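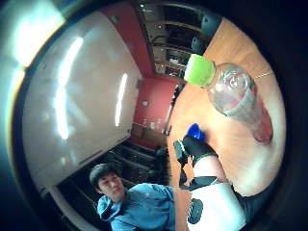
Ticket: Word count of philosophy essay is wrong after upload to Prallow
Opened: Wed 22 June
Status: Solved, waiting for confirmation
Category: Essay upload / counting

Problem as reported

I am writing an essay for the course in ethics at Nurkolham. The topic is whether a promise made to a dead person must still be kept. The limit is 1,666 words, footnotes not included. In my own editor I am under the limit. When I upload the same file to Prallow, it says that I am roughly 300 words over, and the Submit button stays gray.

I did not change the text between these two steps. I also read the help page on limits, but it speaks only about the reference list.

What I already tried

Saved the file again under a shorter name. Same count.
Deleted the title and the reference list. The count went down a little, still too high.
Opened Prallow in a different browser. Same count.
Pasted the essay as plain text. Now the count is correct, but all footnotes are lost, and the course asks for them.

Support, first reply

Thank you for the clear report. Please tell us which tool made the footnotes, and if the essay contains long quotations. Please also upload a copy with only the first section, so we can compare.

Reply from the writer

The footnotes come from Utia, with the Herrero style. There are two long quotations, both in the part where I present the duty-based view. My first section has 900 words in my editor, and Prallow shows the same number. I think it is important that this section has no footnotes at all. The difference begins in the second section, where I answer the objection that the dead cannot be harmed.

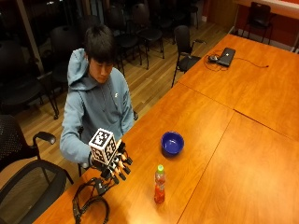
Attachment: at the long table, light blue hooded sweatshirt

Support, second reply

We could repeat the problem with your file. Utia saves each Herrero footnote with a hidden field, which holds the full source a second time. Prallow was reading this field as a part of the main text. The quotations are counted correctly and you do not need to shorten them.

Steps to correct the file

1. Make a copy of the essay and work only in the copy.
2. In Utia, choose "Convert notes to static text".
3. Save, close the editor and upload the copy.
4. In Prallow, press "Count again" before you press Submit.

After step 2 the notes cannot be updated automatically, so please finish your corrections first.

Reply from the writer

I followed the steps and the count is now under the limit. The footnotes are all there, but the numbering starts again at 1 in the last section. Is it a problem for the marking?

Support, third reply

The numbering does not block the submission. You can correct it in the editor by setting the notes to "Continuous" and then upload again.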